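제4장 마찰과 마모 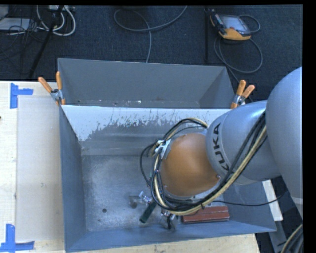 그림 4-1 관절 부위의 둥근 덮개와 그 둘레를 감은 케이블 다발

학습 목표
정지 마찰과 운동 마찰을 구별하고 마찰 계수를 이용해 마찰력을 계산한다.
마모의 네 가지 유형을 설명한다.
윤활 상태를 유막의 두께에 따라 구분한다.

4.1 맞닿은 면에서 일어나는 일

서로 닿아 있는 두 물체가 상대적으로 움직이거나 움직이려 할 때, 접촉면에는 그 운동을 방해하는 힘이 생긴다. 이 힘을 마찰력이라고 한다. 문의 경첩, 자전거의 체인, 수도꼭지의 나사, 기계의 관절은 모두 면과 면이 맞닿은 채 움직이는 곳이며, 이런 곳에서는 마찰과 마모를 함께 다루어야 한다.

마찰은 줄여야 할 때도 있고 늘려야 할 때도 있다. 축과 베어링 사이의 마찰은 동력을 열로 바꾸어 버리므로 작을수록 좋다. 반면 브레이크와 클러치, 벨트 전동은 마찰이 없으면 작동하지 않는다. 볼트와 너트가 풀리지 않고 조여 있는 것도 나사면의 마찰 덕분이다. 따라서 설계자는 부품마다 필요한 마찰의 크기를 먼저 정하고, 그에 맞추어 재료와 표면 상태를 고른다.

매끈해 보이는 금속 표면도 확대하면 산과 골이 이어져 있다. 두 면을 맞대면 높은 돌기의 끝부분끼리만 닿는다. 이렇게 실제로 닿는 부분의 넓이를 진실 접촉 면적이라 하고, 겉으로 보이는 넓이를 겉보기 접촉 면적이라 한다. 진실 접촉 면적은 겉보기 접촉 면적에 비해 매우 작으며, 누르는 힘이 커지면 돌기가 눌리면서 늘어난다. 마른 금속면의 마찰력이 수직력에 비례하고 겉보기 접촉 면적에는 거의 영향을 받지 않는 까닭을 이 사실로 설명할 수 있다.

4.2 정지 마찰과 운동 마찰

수평한 바닥에 놓인 상자를 약한 힘으로 밀면 상자는 움직이지 않는다. 이때 정지 마찰력은 미는 힘과 크기가 같고 방향이 반대이다. 미는 힘을 조금씩 키우면 정지 마찰력도 따라서 커지다가 어느 한계에 이르러 상자가 미끄러지기 시작한다. 이 한계값이 최대 정지 마찰력이다. 미끄러지는 동안 작용하는 운동 마찰력은 대체로 최대 정지 마찰력보다 작다.

마찰력의 크기 F는 수직력 N과 마찰 계수 μ의 곱으로 나타낸다.

F = μN (4.1)

정지 상태의 한계에서는 정지 마찰 계수를, 미끄러지는 동안에는 운동 마찰 계수를 쓴다. 마찰 계수는 한 재료의 고유한 값이 아니라 맞닿는 두 재료의 짝, 표면의 거칠기, 윤활 여부에 따라 달라지는 값이다. 표에서 찾은 값은 초기 계산에만 쓰고, 중요한 부품은 시험으로 확인한다.

예제 4-1
수평한 작업대 위에 놓인 강철 블록에 작용하는 수직력이 500 N이다. 블록을 수평으로 밀었더니 힘이 200 N이 되는 순간 미끄러지기 시작하였다. 정지 마찰 계수를 구하라.

풀이
식 (4.1)에서 μ = F/N = 200/500 = 0.4이다. 같은 조건에서 수직력을 300 N으로 줄이면 최대 정지 마찰력은 0.4 × 300 = 120 N이 된다.

4.3 마모의 유형

마모는 접촉과 상대 운동 때문에 표면에서 재료가 조금씩 떨어져 나가는 현상이다. 마찰이 크다고 마모가 반드시 심한 것은 아니므로 두 현상은 따로 평가한다.

응착 마모는 돌기끼리 달라붙었다가 떨어질 때 한쪽 재료가 뜯겨 나가며 생긴다. 같은 종류의 금속을 윤활 없이 맞대면 일어나기 쉽다. 연삭 마모는 단단한 돌기나 입자가 무른 면을 긁어 생기며, 모래나 금속 가루가 들어간 베어링에서 흔하다. 피로 마모는 반복 하중으로 표면 아래에 균열이 자라 조각이 떨어지는 것으로, 구름 베어링과 기어의 이면에서 볼 수 있다. 부식 마모는 화학 반응으로 생긴 막이 마찰로 벗겨지고 다시 생기는 과정이 되풀이되는 것이다.

현장에서는 두 가지 이상이 겹쳐 나타나는 일이 많다. 떨어져 나온 응착 마모 입자가 면 사이에 남아 연삭 마모를 일으키는 경우가 대표적이다.

4.4 윤활의 기초

윤활제는 두 면 사이에 막을 만들어 직접 접촉을 줄인다. 유막이 두꺼워 두 면이 완전히 떨어진 상태를 유체 윤활, 유막이 매우 얇아 돌기가 서로 닿는 상태를 경계 윤활, 그 중간을 혼합 윤활이라고 한다. 미끄럼 베어링은 정상 회전 중에는 유체 윤활 상태에 있더라도 시동과 정지 때에는 경계 윤활 상태를 지나므로 이 구간의 마모에 주의해야 한다.

생각해 보기
1. 자전거에서 마찰을 줄여야 하는 곳과 늘려야 하는 곳을 각각 2곳씩 찾아 쓰라.
2. 예제 4-1의 블록을 겉보기 접촉 면적이 더 작은 옆면으로 세워 놓으면 최대 정지 마찰력은 어떻게 되는가?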